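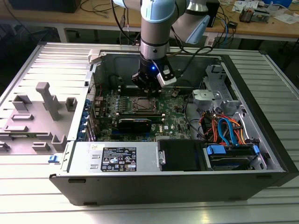

Plidard: desktop teardown recordings

Plidard is a student project of the Clevimcombe robotics club. We are teaching an arm to service old desktop computers, starting with memory modules. The case lies on its side on the slotted table, and the plastic plate next to it holds parts. This folder has the recordings from our February sessions.

Contents

episodes/ 646 recordings, one folder each
notes/ operator comments, plain text
splits/ lists for training and testing
fixture/ drawings for the plate

The test list has 100 episodes and the rest are for training. Please don't train on the test list if you want to compare results with ours.

Labels

Each episode is marked done, partial or stopped. Augustina Sowah and Jhosep Grajales did the labelling. Where they disagreed, the label is partial and both comments are kept in notes/.

Known problems

Episodes before 300 use the older file names. Run rename.py first.
Colour balance drifts in the evening sessions.
Most of the practice was on one Dell tower, so don't expect much on other cases.

Licence and contact

Free for school and club use. For anything else, ask Heriberto Villca. Report bad files to Aníbal Cusi with the episode number.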